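Tire Pressure in Everyday Cars: A Survey of Three Parking Lots in Sultwood

Project report, second year, Vehicle Technology
Group members: Aoife Ó Ceallaigh, Poonam Bisht, Cillian Fitzgerald
Supervisor: Diarmuid Kinsella

1. Introduction

Many drivers believe that their tires are in order when they look round from the outside. With modern radial tires this is a weak test, because the sidewall bulges a little even at the correct pressure. A tire which has lost a fifth of its air can look almost the same as its neighbor. The result is more fuel used, faster wear on the shoulders of the tread, and a longer reaction when the driver turns the wheel suddenly.

In our course we learned how tire pressure is measured and why the cold value is the correct one. We wanted to know how far ordinary cars in our town are from this value. We also wanted to know whether the owners are aware of it. The second question was added by Poonam after a talk with her uncle, who had driven a whole winter with the warning light on and thought it was for the washer fluid.

2. Tools and preparation

All measurements were made with digital hand gauges of the type Funetti. The gauge shows the value in psi with one decimal. Before the first day we compared every gauge with the workshop gauge at Lamiven, the garage where Cillian did his practical training. One gauge showed a value that was always too high, and we put it aside. The others agreed with the workshop gauge within half a psi, and we accepted this.

We also carried printed forms, spare valve caps, a small flashlight and a folding clipboard. The forms were designed by Aoife and changed two times. In the first version there was no place to write which tire was measured first, and this became important later when we looked for mistakes.
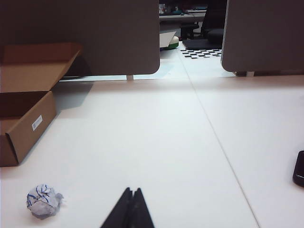
Figure 1. Open cardboard box with shipping label on a white table.

3. Method

We chose three parking lots: the one at the train station, the one at the sports hall and the one behind the library. They are different in the kind of driver who uses them. At the station the cars stand from early morning until evening, so the tires are cold in the afternoon. At the sports hall people come and go, and many tires are still warm. The library is between these two.

No car was measured without permission. We stood near the pay machine, explained the project and asked the driver to sign the form. Some drivers were in a hurry and said no, which we respected. When a driver agreed, one of us measured and another wrote the values. The third person asked the questions:

When did you last check the pressure of your tires?
Where do you find the correct value for your car?
Does your car have a warning light for tire pressure, and has it been on?

The correct value was read from the sticker in the door opening or, when there was no sticker, from the owner's manual. We did not use the number on the tire sidewall. This number is the maximum for the tire and says nothing about the car it is mounted on. A surprising number of drivers pointed to it when we asked the second question.

For warm tires we wrote down how long the car had been driven, but we did not correct the value with a formula. Mr. Kinsella advised us that such corrections look exact and are mostly guesses. Instead we kept warm and cold readings in separate tables.

4. Amount of data

Our plan was 4000 single readings, that is four tires on 1000 cars. We reached 3356. The difference has two causes. It rained hard for most of one week in June, and people did not want to stand outside with us. In addition, the sports hall closed its lot earlier than it was announced on the sign, so the evening sessions there had to be stopped.

Spare wheels were not included. We measured a few in the beginning, but it took too long to unload the trunks.
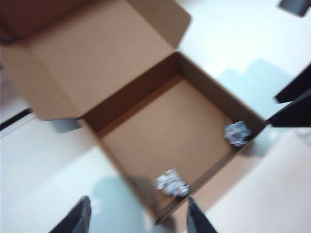

All forms were typed into one spreadsheet. Each form was typed by one member and checked by another. Where the handwriting could not be read by either of them, we compared it with the other tires on the same axle, and if there was still doubt we marked the reading as uncertain but kept it in the file.

5. Results

Under-inflation was much more common than over-inflation in all the lots. The typical case was a car where all tires were a little low by a similar amount, which fits with slow natural loss and no checking. The more serious case, one tire clearly lower than the other ones, was rare. In several of these cars the driver already knew and was "waiting for the next service."

Rear tires were lower than front tires more often than the opposite. We think that drivers who do fill their tires sometimes do only the front ones, or they use the front value for the whole car. On small cars with different values for front and rear this gives a wrong result even when the person has made an effort.

The station lot had the lowest pressures. We can not say that station drivers are more careless, as their tires were cold and the tires at the sports hall were often warm. When only cold readings were compared, the lots came closer to each other – but the station was still lowest.

Drivers with a warning light did not have clearly better tires. Several told us they do not check because the car will tell them. The light in most cars comes on only after a considerable loss, so a tire can be low for months with no signal. 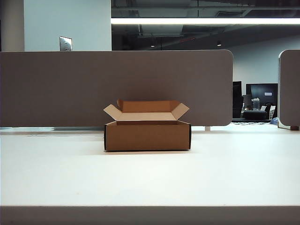 Figure 2. The open box on the desk, lid standing upright.

6. Sources of error

The drivers who agreed to take part are perhaps more interested in their cars than the ones who refused. If this is true, the real situation in Sultwood is worse than in our tables.

Every measurement lets out a small amount of air. For a normal car tire one quick reading has no practical effect. When the gauge was not pressed straight on the valve we had to repeat, and in the first days we were not skilled at this. Aoife noticed that the left front tire, where we always started, had more repeated readings than the others. After that we changed the starting tire from car to car.

The answers about the last check are from memory. "Last month" was a very popular answer, and we do not trust it fully.

7. What we would change

We would do the survey again in late fall, when the first cold nights lower the pressure and more lights come on. We would also write down the age of the tires from the code on the sidewall. Pádraig McGrath from the Lamiven workshop suggested this when we showed him the tables, and he was right that old valves and old rubber probably explain some of the single low tires.

The free compressor at the station should be looked at in another project. Its built-in gauge was hard to read and the glass was scratched. Two drivers said that they had filled their tires there on the same morning, and both cars were too low on every wheel. We reported this to the operator of the lot and have not yet received a reply.

8. Division of work

Aoife Ó Ceallaigh: forms, spreadsheet, section 6.
Poonam Bisht: interviews, contact with the owners of the lots, sections 1 and 3.
Cillian Fitzgerald: gauge comparison, measurements, sections 2 and 5.
The remaining sections were written together. We thank the drivers who gave us their time.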